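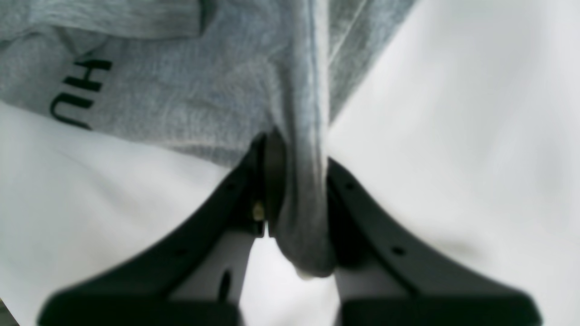 How to prepare a drawing for metal 3D printing

These steps cover replacement parts for marine pipework and deck fittings, sent out for laser powder bed printing in stainless steel. They assume you already have a 3D model and a drawing of the original casting.

1. Check the size
The build chamber at Juretitz takes parts up to 176 mm tall. Anything taller has to be split and welded, and the weld needs its own drawing.

2. Look at the walls
Keep every wall at 2 mm or more. Cast parts are usually well above this, but ribs and flange edges can be thinner than they look on the drawing.

3. Choose the build direction
Stand the part so that the sealing faces point upwards. Surfaces that lean over by more than 60 degrees from the vertical will need supports, and supports leave marks that have to be ground off. Inside a bore you may not be able to reach them – change a round passage to a teardrop shape if the flow allows it.

4. Add machining stock
Threads, O-ring grooves and flange faces should be machined after printing. Leave extra material on these surfaces and mark them on the drawing.

5. Give the powder a way out
Closed cavities trap powder. Add a drain hole at the lowest point and show whether it is to be plugged later.

6. Export and name the file
Save the model as STEP and put the revision letter in the file name. Our valve body for the Mornthorpe went out as 93-B, with the drawing as a separate PDF under the same number.

7. Ask for test bars
Tensile bars should be printed on the same plate as the part. State this on the order, along with the heat treatment, or the bars may be left out.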